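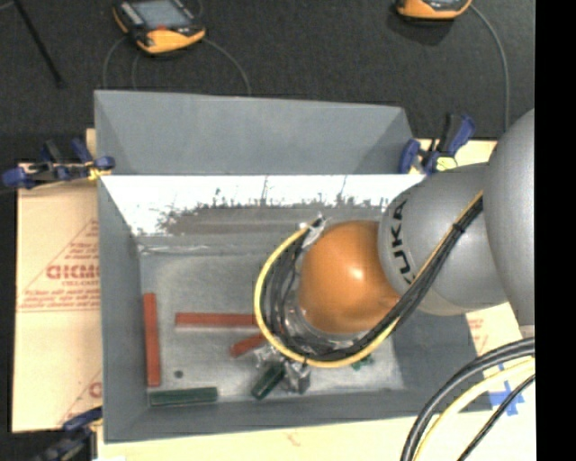
August 18, 2023
Bin + red bars, continued from the January pages

Bin first. Floor is worn, more than I'd have said from memory. Gray-green, blotchy, pale scratches all over. Went over it with a flashlight held low. Most scratches too shallow to catch a fingernail, a few do catch. Marked the ones that catch with chalk, then wiped the chalk off by mistake while cleaning. Redid it. Front strip not checked yet.

White band along the back is what bothers me. Bright and clean up top, lower edge all chewed up with dark scuffs and scrapes. Tried a damp rag on the scuffs, nothing. Tried the citrus stuff from the Serkville order, lifts some of the gray but leaves a dull patch. Stopped there. Do NOT use the citrus stuff on the rest of the band until the dull patch has had a night to dry, may come back.

Tall panel above it is fine, smooth. Wiped, left alone.

Shiny strip, upper left where the floor meets the back: wrinkled. Pressed it flat with a roller, wrinkles came straight back up. Two options, peel it and lay fresh or cut the wrinkles and patch over. Patching will make ridges and a bar end will find every ridge. Vote for peeling. Need someone elses opinion before I pull it up, it's a pain to get back down in that corner with the slope in the way.

Bars.

Set is the Lahtinen batch, red. Wiped all of them before they went in, dry cloth only. Weighed one on the bench scale for the log: 3,263 g. Scale was zeroed before and after. Did not weigh the others, scale was wanted next door. Somebody please finish this, sheet is clipped to the shelf.

Edges are what I was after. Ran a thumb down the long edges (glove on!). Ends feel rougher than the sides. Older note in this book says the ends were dressed with fine paper when the batch came in, I can't feel it if so. Either it wore off or it was a different batch. The January page only says "reds, ends done" with no batch name. Write the batch name down people.

Layout: bars loose in the bin, no spacers, no foam. One is hard up by the left wall and lined up with it, and that's the position I'd call awkward. Hardly any room to get fingers down the wall side. Tried it by hand earlier with the work glove on and had to tip the bar by one end to get under it. Bare hand is easier but don't, see edges above. Out in the open floor they come up no trouble.

Idea: thin wedge along the foot of the left wall so a bar can't settle flush. Offcut of the Plisdale sheet would do, there's a long piece behind the door. Against: takes floor space, and it's one more edge to get dirt under. For: five minutes work. Will tape one in and look at it for a few days before anything gets glued.

Other idea, from the wall side of the bench: turn the bin end for end so the scuffed back gets a rest. Don't love it. The scuffs just go to a new place and then we've got two bad walls in stead of one.

Count toward re-liner: tally sheet on the cabinet has the bin at the 2,000 loads line, next line is where we said we'd pull the lining and look underneath. I would go sooner. Floor still does its job but the scratches run into one another now and grit sits in them. Vacuumed, then tape-lifted a spot in the middle, tape came up gray. Tape sample is stuck on the facing page, spot in the middle of the floor, ignore the fingerprint.

Liner quote from Runthorpe came back. Same thickness as the current one, 2 mm, or the heavier at 4 mm. Heavier lasts longer obviously but won't fold into the front corner where the sloping sides come together, they'd have to cut it in pieces and weld. More seams. I'd stay with the thin one and change it more often. Lead time not stated on the quote, have asked.

Also asked Runthorpe about a paler floor color. Red on gray-green is easy enough to see but scratches show up pale and after a while the whole floor goes mottled, hard to tell fresh wear from old. They have a plain light gray. Want a swatch before saying yes, their light gray last time was nearly blue.

Cleaning, what was done today so it isn't done twice:
- floor vacuumed, wiped damp, wiped dry
- left wall wiped
- tall panel wiped
- white band, part only (see above, citrus)
- bars, dry cloth, all
- outside of bin NOT done

Left to do
- weigh the rest of the bars
- dull patch, check it in the morning
- wedge, cut and tape
- decide on the shiny strip
- chalk marks onto the bin sketch before they rub off agian
- order cloths, we're down to the scratchy ones and I don't want those near the white
- front strip, flashlight

Gloves: the thin pair by the sink has a split in the right thumb. Thrown out. Use the ones in the drawer.

Bin sketch is in the back pocket of this book, pencil, not to scale. If you add a scratch put your initials and the page next to it.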